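Visita a la planta de preparación de pedidos de Prestholm: informe de la delegación

Jornada del 22 de mayo de 2018

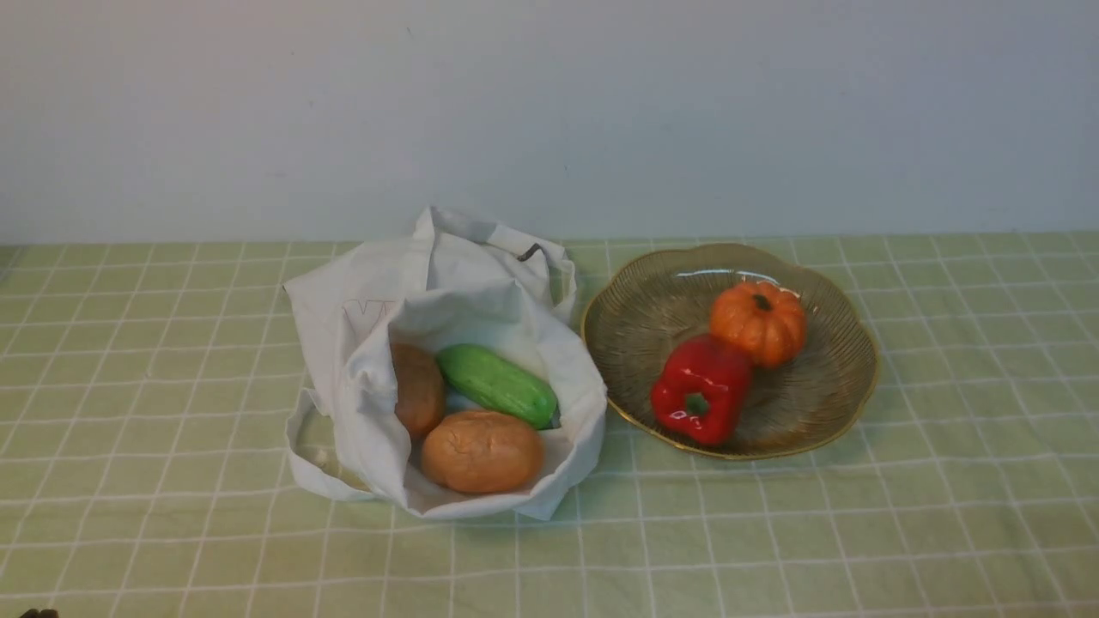

Hildegard Wendt sostuvo durante el coloquio inicial que la automatización de un puesto se juzga mal desde la sala de control, y pidió que la delegación hablara primero con el personal de línea y dejara las cifras para la tarde. La dirección de la planta aceptó la propuesta y modificó el orden previsto de la visita.

El recorrido comenzó en la zona de ensayos, donde se estudian las tareas de manipulación que todavía no han pasado a la línea. Se trabaja allí con alimentos y recipientes de uso corriente: panecillos y un pepino en una bolsa de tela, una calabaza pequeña y un pimiento rojo en un plato de borde ondulado. Según explicaron los técnicos, la tela presenta más dificultades que el producto, dado que sus pliegues cambian de forma en cada intento y el sistema debe localizar de nuevo la abertura.

La delegación pasó después a la nave principal. Prestholm mantiene en servicio 16 puestos de preparación, de los cuales 8 cuentan con brazo automático suministrado por Dönmez. Los restantes siguen siendo manuales y se reservan para pedidos con bolsas, envases frágiles o piezas de forma irregular. El programa de gestión, de la firma Britton, reparte los pedidos entre unos y otros al inicio de cada turno.

El personal describió con detalle los cambios introducidos desde enero. Las operarias de los puestos automatizados ya no levantan cajas de forma continuada, pero pasan más tiempo de pie ante la pantalla y atienden avisos que antes no existían. Varias señalaron que el trabajo resulta menos fatigoso para la espalda y más exigente para la vista. Otra observación repetida se refirió al ritmo: en el puesto manual cada persona regula sus pausas breves, mientras que en el automático la pausa depende de que el brazo no haya quedado detenido.

El responsable de formación expuso el itinerario vigente, de 3 semanas, que incluye reposición, limpieza de pinzas y rearme tras una parada. Quedan fuera las intervenciones eléctricas, que corresponden a mantenimiento. La representación de la plantilla reclamó que la nueva cualificación figure en la categoría profesional, cuestión pendiente de negociación en la fecha de la visita.

En la sesión de tarde se facilitaron los datos de actividad. La jornada anterior se habían cerrado 878 pedidos, sumados ambos tipos de puesto. La planta no dispone por el momento de un desglose de incidencias por puesto, y la delegación solicitó que se remita cuando esté disponible.

Asistieron asimismo dos representantes de Allby, empresa que estudia una instalación similar. Sus preguntas se centraron en la rotación entre puestos, que en Prestholm es semanal y voluntaria. La visita concluyó a las cinco de la tarde con la entrega de la documentación técnica, que puede consultarse en la secretaría.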